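We use cookies to keep this site working and to see which pages people read. By staying on the site you agree to our use of cookies. Accept | Manage settings

Drirnier Toy and Game Library
Progress report to the Hermont Fund, second installment

Dear Josiane Rolland,

Thank you for your patience with us, and for the extra two weeks. I promised you a report at the end of August and I meant it when I promised it, but the sorting took hold of all of us and I wanted to be able to tell you where things stood with the shelves full and the boxes gone. They are very nearly gone. There are still a few under the stairs, and I will come to those.

You will remember that when we applied, the collection was spread over the old storeroom, the hallway closet and Faustine Leclerc's garage, and that we couldn't say with any confidence what we owned. Your first installment paid for the shelving, the lidded bins and the label printer, and it paid Güven Akyol for the hours he has spent checking every single thing in and writing it up. The catalog now holds 946 items. I had guessed well under that in the application, and Güven has been kind enough not to bring it up more than once or twice.

What we have done since the last report

The shelving is up along the long wall and is wonderfully solid. We bought the Bekon units in the end, the deeper ones, even though they cost a little more than the pair we had priced. The puzzles and board games lie flat on them without hanging over, and the big floor toys go on the bottom where children can get at them by themselves. We did have to swap two of the uprights that came with bent feet, and the shop replaced those without any fuss.

The sorting table went in next. We went back and forth over the top for longer than I would like to admit, and settled on a plain white one with a light wood edge. Everything we lend crosses that table twice, once when it comes in and once before it goes out, and against the white you notice a crack or a bit of felt-tip right away. Ysaline Moulin has put a strip of tape on the floor so that the families lining up with returns don't crowd the person checking (it mostly works!).

Then came the cleaning. I had budgeted two sessions for it and we needed five. Soft toys went through the machine at Faustine's, wooden ones were wiped and left to air overnight, and everything with batteries was opened up, which was a nasty surprise in several cases. We have put 81 items aside as past saving or missing too much to be worth lending. A good number of those will be kept for spare parts, as Aurélien Lacroix has a real gift for making one working shape sorter out of three sad ones.

The baby and toddler shelf

I want to give this its own heading, as it was the part of the application your trustees asked the most about. Before the grant we had almost nothing for children under two, and parents of babies tended to come in, look around politely and leave. We set aside $1,364 for this age group and we have now spent all of it. Most went on things to grasp, stack and push along, with a smaller amount on board books and a set of soft mats.

We looked for pieces with rounded sides, in calm colors where we could find them, and with as few little seams and corners as possible to trap crumbs. The Mushi order was the last to arrive and has been put out with the rest. Before anything goes on the shelf it gets a number, a line in the catalog saying how many parts it has, and a turn on the table so that whoever is on duty learns what it looks like complete.

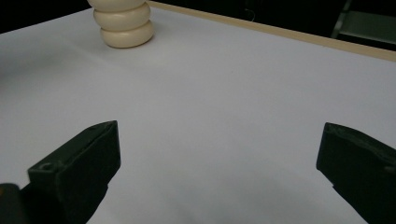 I will say that the stacking toys have given us more to think about than anything else in the room. Parents love them, babies love them, and the parts wander off into every other bin in the building. Güven's answer is a drawstring bag for each one with the number of parts written on the tag, and so far I am very pleased with it. We have also moved them up to the second shelf, next to the table, so they can be looked over on the way back in.

Money

Of the second installment we have spent $2,911, covering the toddler shelf, the sorting table, Güven's hours and the bags and labels. Receipts are in the folder that Ysaline is mailing to you separately. We are a little over on cleaning supplies and a little under on labels, and I would like your permission to let the one balance the other.

What is left to do

The boxes under the stairs are all jigsaw puzzles, and somebody has to put each one together before we can lend it with a clear conscience. We are holding puzzle evenings at six o'clock, with soup, and anyone who likes to sit quietly and find edges is welcome — you included, if you are ever passing through. The borrowing cards are at the printer. After that there is only the sign for the front door, which has been promised to us and which I will believe in when I see it.

Please do call if anything here needs more detail. I am at the library most mornings until noon and always glad of a chat.

With warm thanks from all of us,

The coordinator, Drirnier Toy and Game Library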